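Namley Neighborhood Association
Minutes of the General Meeting held on 22nd August

Chair: Zahira Ong
Minutes: Juwita Pelupessy

1. Opening and previous minutes
The Chair opened the meeting at 7:00 p.m. and confirmed that a quorum was present. The minutes of the July meeting were approved with one correction: under item 4, "Tarigan Street" should read "Tarigan Lane."

2. Storm drain on Tarigan Lane
The Chair reported that the city had replied to the Association's letter regarding standing water at the lower end of the lane. The drain has been placed on the fall cleaning list under work order 738. Members living near the corner asked whether the grate would be replaced at the same time. The Chair will ask the city for a written answer.

3. Hall rental rates
The meeting considered a proposal to raise the evening rental rate for the hall to $50. Several members felt that the increase was fair given the cost of heating, while others were concerned about its effect on the smaller clubs. It was moved and seconded that the new rate apply to private bookings only - resident clubs to remain on the present rate until the annual meeting. Motion carried, 11 in favor, two opposed.
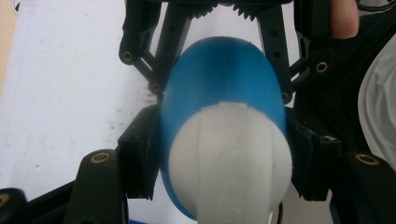
The revised rate will be posted on the notice board and on the booking form. Bookings already confirmed will be honored at the old rate.

4. Financial report
The balance of the general account stands at $607. The invoice from Weltus for repairs to the back steps has been paid in full. The report was accepted as read.

5. Parking on Monusano Road
A member asked that the Association request a marked loading space outside the pharmacy. Following discussion, the matter was held over - the Secretary to find out first whether the road is maintained by the city or the county.

6. Other business
The lock on the side gate is sticking and is to be replaced. Members were reminded to return hall keys promptly.

The meeting was adjourned at 8:25 p.m.

Respectfully submitted,
Juwita Pelupessy, Secretary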